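Re-registering the wrist camera on the Greneveck cell

14 February 2025

The small cell in the back bay at Brurnberg had been placing parts low and to the left, and the error grew with reach. That pattern usually means the hand-eye transform has shifted, so I put the afternoon into redoing it. Notes follow, mostly for my own use when it drifts again.

Power down, lock out, then check the camera bracket. Two of the screws had backed off. I cleaned the threads, applied medium threadlocker and left it to cure before moving the arm.

1. Clean the target

The target is a white block with a square fiducial on its face and a small domed piece sitting on top. The dome gives me a second shape to judge height against. Any grime near the label is worth a wipe with isopropyl, but keep it off the print.

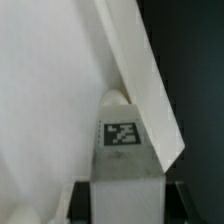 2. Collect the poses

I take 40 poses, jogging by hand at low speed. Vary the wrist rotation more than feels necessary. A set of poses that only translates will solve happily and give you rubbish on the rotation terms. Discard any view where the tag on the block loses a corner; the detector ignores it anyway, and I prefer a clean log. Thirteen went in the bin this time.

The panel carries markers of its own, fixed to the cell base. They stay out of the solve and get used afterwards as an independent check. Sreekumar Thomas set it up that way when the Danance controller went in, and I have kept to it.

Close views need watching. Fine detail on white plastic in front of a white panel goes soft along with the printed squares, so focus on the marker.
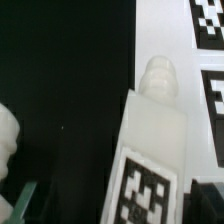
Can the old calibration file be reused if the bracket goes back in the same holes?

Only as a starting guess for the solver. Clearance in the screw holes is enough to tilt the camera, and a small tilt becomes a visible offset at full reach — run the whole set again.

The new file is saved on the Amin share as revision 594. The bracket screws now have paint marks across the heads.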